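Why Does Bread Get Holes In It?

505 shares 71 comments

Grab a slice of bread and hold it up close to your nose. Closer! See all those little holes? When I was eight I was sure somebody at the bakery poked them in with a pin, one at a time, and I felt terrible for whoever had that job.

It was my neighbor Girish Kaushik who set me straight. He let me stand on a stool in his kitchen and look into a bowl of dough, and the dough was bubbling. Slowly, like very sleepy soup. I thought it was sick!

So what was going on in there? Yeast was going on in there. Yeast is alive – it's a teeny tiny fungus, a cousin of the mushrooms you might pick off your pizza. It's so small that you'd need a microscope to see just one. And yeast loves sugar. (I do too, so we get along great.) 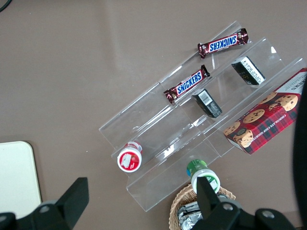
Snickers bars on a clear stand. Yeast isn't the only one with a sweet tooth!

Flour doesn't taste sweet, I know. But flour is full of starch, and when it gets wet, some of that starch breaks down into sugar. The yeast gobbles it up and lets out a gas called carbon dioxide. It's the same gas that makes soda fizzy, and it's in the breath you're breathing out right now. Yep, bread is puffed up with yeast burps. You're welcome.

Now, why doesn't the gas just float away? Dough is stretchy, that's why. When you mix flour and water and squish it around, you get something called gluten, and gluten works a bit like bubble gum. Each little burp blows a little bubble, and the bubbles get stuck. More burps, bigger bubbles, and up goes the dough. In August my kitchen gets so warm that the dough climbs right out of the bowl if I forget it, and I always forget it.

Then comes the oven. The bubbles swell up even more, the yeast dies (sorry, yeast), and the dough around the bubbles gets firm. The gas drifts off, but the holes stay put. Those are the holes you're looking at!
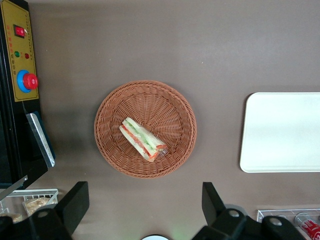
A wrapped sandwich in a woven basket. Look for the pale bread on the outside.

Some breads have great big holes and some have tiny ones. Wetter dough usually makes bigger holes, which look very fancy and let all your jelly fall through onto your socks. Soft sandwich bread has small ones, so the jelly mostly behaves. And flat breads like tortillas often have no yeast in them at all.

Want to see yeast burp for yourself? Ask a grown-up to help you put a packet of yeast, a spoonful of sugar and some warm water (warm like a bath, not hot) into an empty plastic bottle. Swirl it, stretch a balloon over the top, and leave it alone for 60 minutes. I like to draw a face on my balloon first so I can watch it get a fat head.

Tell me in the comments how big yours got!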